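Heddale Opens Orders for Trindine Hand-Held Gripper Set

5 October 2025 — Heddale today opened orders for Trindine, a set of 2 hand-held grippers for recording manipulation work by people in ordinary rooms. The set is meant for teams that train robot arms and need demonstrations from homes, shops and small workplaces where an arm can't easily be installed.

The operator holds one gripper in each hand and does the task directly. A camera on the tool records the view over the fingers, and the opening of the jaws is logged alongside the video. Recordings from the left and right tools share one clock, so two-handed tasks can be replayed in step.

Heddale ran a pilot in September with Saithong, a data services company that sends operators to work in private homes. Operators completed 673 recordings over the course of the pilot, most of them tidying, sorting and packing tasks with small household objects. Jewelry was included at Saithong's request. Bangles, beads and hair combs are thin, shiny and easily tangled, and they are hard for most grippers to pick up one at a time.

"We asked for the pieces to be left in a pile, the way they come out of a drawer," said Raíssa Tavares, who managed the pilot for Saithong. "A bangle lying by itself is a fair start. A string of pearls on top of a comb takes more patience, and we wanted both in the recordings."
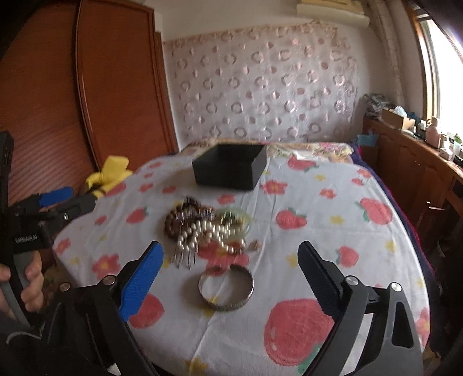 What Is in the Set

Each Trindine order includes a left and a right gripper, finger pads, cables, a charging dock and a carrying case. The pads are textured and can be changed without tools. The linkage keeps the two sides of the gripper moving together, and the grip can be used by right- or left-handed operators.

Recordings are checked and exported with Gorby, Heddale's desktop software. Gorby flags clips with dropped video or missing jaw data before they leave the site — a step that Saithong's operators ran at the end of each session.

"Small objects decided most of the design," said Rommel Sison, product lead for Trindine at Heddale. "We changed the pads and the jaw travel after the first week of the pilot, and those changes are in the version we are selling."

Availability

The first production run is limited to 300 sets. Orders ship in the sequence received, and each set carries a 2-year warranty on the linkage and electronics. Replacement pads are sold separately. Pricing is available from the Heddale sales desk on request.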